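The Trouble With a Good Origin Story

Every food in the store has a birthday now. The jar of pickled cabbage my sister brought back from Sturkby says "since 1521" on the lid, in gold. I have read the label more times than I care to admit, and I still can't work out what happened in 1521. Did somebody invent cabbage that year? Did the town get a mill, or a church, or a bad winter?

I wrote to the company in August and asked. A polite person replied that the date "reflects our region's long tradition." So it's the region's date, and the jar has borrowed it. The company itself opened its plant 2 years ago in Miltside, next to the tire place.

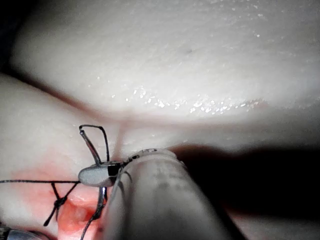
Burgi Plattner
Columnist, Food and Custom

I don't think anyone is being hurt by this. It's good cabbage. What bothers me is how quickly we stop asking questions once a number shows up. An old date works on us the way a white coat does. We assume that somebody checked.

Isusa, the cracker brand, does the same thing with grandmothers. There is one on the box, and a paragraph about her on the back, and the recipe has supposedly not changed in 200 years. I bake. Flour has changed in that time, and so have ovens, salt and butter. If the recipe really stayed put, the crackers would still taste different, and if they taste the same then somebody has been changing the recipe. I would like the box to pick one.

People tell me I'm being a spoilsport. A reader in Mendoza sent me a long and rather kind letter saying that stories are part of the flavor, and that her family's stew is better for the tale that goes with it. I believe her. But her family isn't charging me an extra 2 dollars for the tale.

Try leaving the story off for a week. Pour the crackers into a plain tin, cover the label on the jar, and see which ones you still reach for. I did, and I kept the cabbage. The crackers I could take or leave.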